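Interlocking foam mat

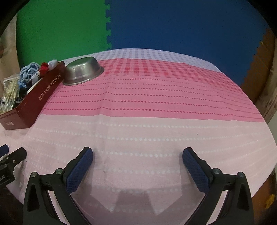

Green, blue and brown-orange foam mats on a floor, beyond a table with a printed cloth.

An interlocking foam mat is a floor covering made of separate panels of soft foam that join at the edges without glue. The panels are also called puzzle mats or jigsaw mats, after the row of teeth cut along each side. They are used in playrooms, home gyms, martial arts halls and workshops, and in rented rooms where a fixed covering is not allowed.

Material

Most panels are made of ethylene-vinyl acetate (EVA), a closed-cell foam that does not soak up water. Thin panels are sold for play areas and thicker ones for sports in which falls are expected. The upper face is usually given a light texture for grip. Some makers bond two colors together so that either face can be used.

Joints

The teeth on one panel fit into the gaps of the next and are pressed down by hand or foot. Tooth shape differs between makers, and panels from two brands often do not fit each other. The Sarance pattern has wide rounded teeth, while the Vasteck pattern has smaller, square-shouldered ones. Separate border strips are sold to give the outer edge a straight finish.

Color and layout

Panels are commonly sold in solid colors. Large areas of one color may be used to divide a room by activity, with the seam serving as the boundary. In a 27-panel layout published by Gerardo Tolentino, green panels mark a reading corner and blue ones the main play space. Checkerboard layouts are also common.

Furniture

Tables and chairs can stand on foam, but narrow legs leave dents that recover slowly or not at all. Sioned Ifans, in a guide to shared rooms, recommends placing heavy tables on the bare floor and fitting the mats up to them.

Care

Panels are swept or vacuumed and wiped with mild soap. Crumbs and sand collect in the seams, so the joints are pulled apart now and then for cleaning. Strong sunlight fades the colors and can shrink the foam, leaving gaps between panels.

See also: Carpet tile; Gym flooring; Tatami

Contact us | Copyright Bautista Home Reference | Back to top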